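The Headband That Wants to Teach Robots Your Chores

By Styliani Deligiannis

The first thing you notice about the Nellar kit is how little of it there is. I had cleared half my kitchen table for the box, expecting a tangle of straps and a manual the size of a phone book, and out came a padded headband, a camera no bigger than a matchbox, a battery that clips to your belt and a card with four lines of instructions. I was recording before my coffee got cold!

Nellar is made by a small company called Stondach, and it's meant for people who train household robots. You wear it, you do your chores, and it films everything your hands get up to from where your own eyes would be. Later, software tracks the fingers and cuts the footage into short tasks, ready for a robot to learn from. Labs have been building rigs like this out of bike helmets and tape for years. What makes this one fun is that you can hand it to your uncle.

I more or less did. Over two weeks, four of us wore it at home and came back with 244 clips, of which the software accepted 228. I thought that was terrific for a bunch of beginners. Most of the rejects were mine, from an evening when I kept looking out the window while peeling carrots (the camera goes where your head goes, and it turns out carrots are dull).

Achilleas Sfakianakis, who leads the design side at Stondach, told me the comfort came last and took longest. "We had a beautiful picture from day one," he said. "We also had a dent in everybody's forehead." The weight now sits toward the back, and after an hour I really did forget I had it on. I answered the door in it. The mail carrier was very polite.

The picture is lovely too, wide enough to keep both hands in view even when you're working down near your lap, which cheaper cameras tend to miss. Color holds up well under a weak ceiling bulb. Bright windows are harder, and the camera takes a second or so to settle when you turn away from one. You can hear a small chirp when a clip starts and another when it ends, and I grew quite fond of it.

Then there's the task list, my favorite part. The app suggests things to do, sorted by room, and they're wonderfully ordinary. Pair socks. Close a jar. Wind up a charger cable. Spyros Kokkinos, who tested the kit in his apartment in Sarkgate, got hooked on the bedroom list and did the whole thing twice.

"Cables are the good stuff," he said. "A cup stays a cup. A cable is a different shape every time you touch it, and your two hands are doing different jobs."

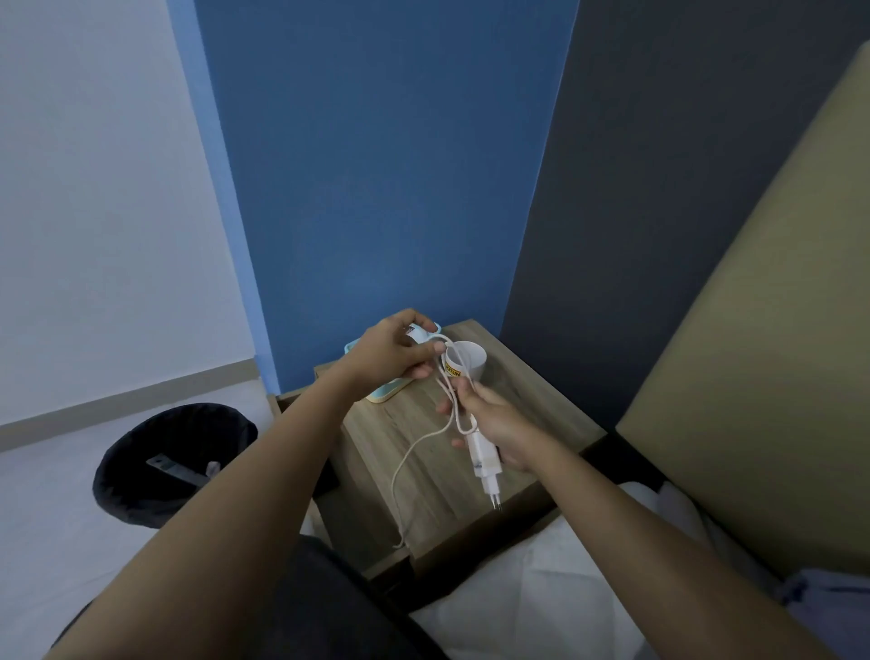 He's right, and the people who buy this kind of footage agree with him. Zoltán Hegyi runs training for a two-armed robot at a workshop across town, and he says the thing he can never get enough of is soft, loopy, floppy material handled by somebody who isn't thinking about it. A staged demonstration comes out too slow and too neat. He wants the fumble and the regrip, and a headband you've forgotten you're wearing is a good way to get them.

I do have complaints. The battery lasts 2 hours, fine for a bedroom and tight for a big kitchen cleanup, and the belt clip let go of mine twice on the stairs. The app insists on uploading over Wi-Fi, even for a single clip. And I'd love a bigger button for deleting things, because you'll be filming inside your own home and there will be moments you want gone right away. Deleting works, and it works completely as far as I could tell, but it's three menus deep.

Stondach says a new clip ships in November and the delete button is moving to the front screen. Existing owners get the clip free if they ask for it. I've already asked for mine, and I still have the laundry room list to finish.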